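Estulby Enamel Section Holder

The Estulby holder keeps a tooth section flat and still while you measure the hardness of the enamel or look at it under the microscope. It was first made for a laboratory working with molars from children, where the enamel is often weak and breaks at the border when the clamp is too strong.

Two soft jaws close on the resin block from the sides. The pressure is set with one screw on the front, and the screw has a scale, so the next person in the laboratory can use the same setting. The upper face stays free. You can polish the section, rinse it and put it under the indenter without taking it out of the holder.
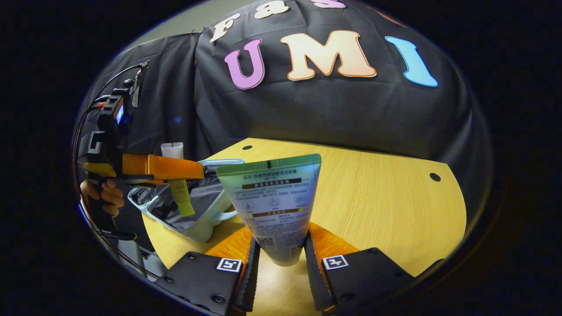 The base fits most upright microscopes with a normal stage. For the older Tedia stage you need the adapter plate, which we sell separately. Please write the model of your stage in the order – the plates look similar but the holes are in different places.

Technical data
Weight: 263 g
Largest block: 70 mm long
Jaws: silicone, replaceable
Body: stainless steel
Cleaning: neutral soap or alcohol up to 70%. Do not use acid etching gel on the jaws.

In the box
Holder, 2 pairs of jaws, hexagonal key, printed instructions in English and Spanish.

The jaws become hard with time. In our workshop we changed them after more than 200 sections, but with rough blocks it can be sooner. New jaws are ordered under the name Boonchu soft, and the Boonchu firm type is only for metal samples.

Orders and repairs go through Trandero. The workshop is closed for two weeks in July, and orders received in this time are sent after we open again. For questions about special block sizes, please write to Nicanor Marín and attach a drawing with the measures.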